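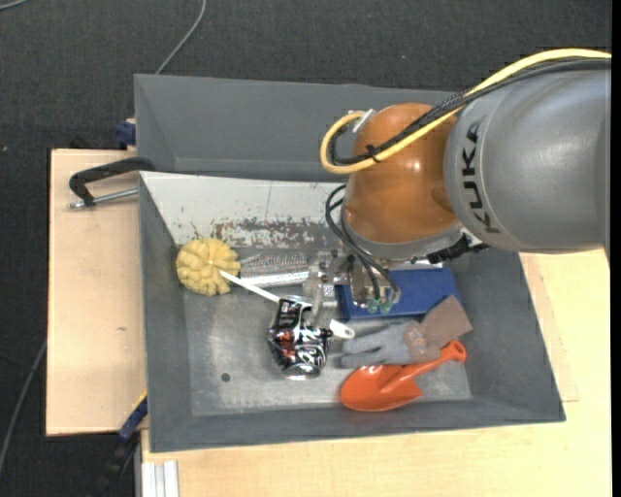 Meetings & Events | Interviews

April 1, 2021
By Nelli Pitkänen

When Oskari Heiskanen took charge of remote events at Eveck, the company ran its annual members' meeting in a hotel conference room in Posham, with a telephone line for those who could not travel. Today the meeting is held entirely online, and so is most of the other work his department carries out for housing associations, professional bodies and local charities.

Mr Heiskanen is cautious about describing the change as a success of technology. "The software was ready well before our clients were," he said. "What took time was agreeing how a meeting should be run when the chair cannot see the room. Who has the floor, how a vote is called, what happens if a speaker loses the connection. Those questions had to be settled on paper first."

The department now has eight members of staff, divided between the offices in Posham and Strickland. Each event is assigned two of them: a producer, who speaks to the presenters and keeps the running order, and a technician, who looks after sound, picture and recording. Clients sometimes ask for a single operator in order to reduce the fee. Eveck declines.

"If one person is helping a speaker find the right microphone, that person is not listening to the meeting," Mr Heiskanen said. "We learned this at an event for a client in Meltomdale. The audience heard a private conversation for several minutes before it was noticed. It was a harmless conversation, about parking, but it could have been something else."

Rehearsals are compulsory for all main speakers and are held from the place where the speaker will sit on the day, with the same computer and the same headset. Mr Heiskanen said that this rule produces more complaints than any other, chiefly from experienced presenters, and that he has no intention of relaxing it. A rehearsal normally lasts 28 minutes, a figure that came from an old booking form and has never been changed.

Asked about formal voting, he said that members' meetings remain the most demanding part of the service. Proxy forms must be checked before the meeting opens, and the register of those present has to be kept up to date as people join and leave. Eveck keeps the voting page separate from the video meeting, so that a member who has trouble with one may still use the other. A telephone number is also given out for each event. "It is used by very few callers," he said, "but I would not wish to explain to a member that she lost her vote because of a browser setting."

On the matter of length, he advises clients to divide a full-day programme into sessions held on separate days. Most accept this, although some boards prefer to keep to the timetable they used in the past. In those cases the department asks for longer breaks and a printed agenda sent by post.

Captions are now offered for every public event. They are typed by a trained captioner where the budget allows, and produced automatically where it does not. Mr Heiskanen described the automatic version as "acceptable for ordinary speech and poor with surnames" – his own included.

From July the Strickland office will have a small studio, intended for chairs and chief executives who do not have a quiet room at home. Bookings will be taken through the existing events desk. Mr Heiskanen expects some clients to return to meeting in person when they are able to, with an online audience joining them, and said that his team has begun to draw up a separate set of procedures for meetings of that kind.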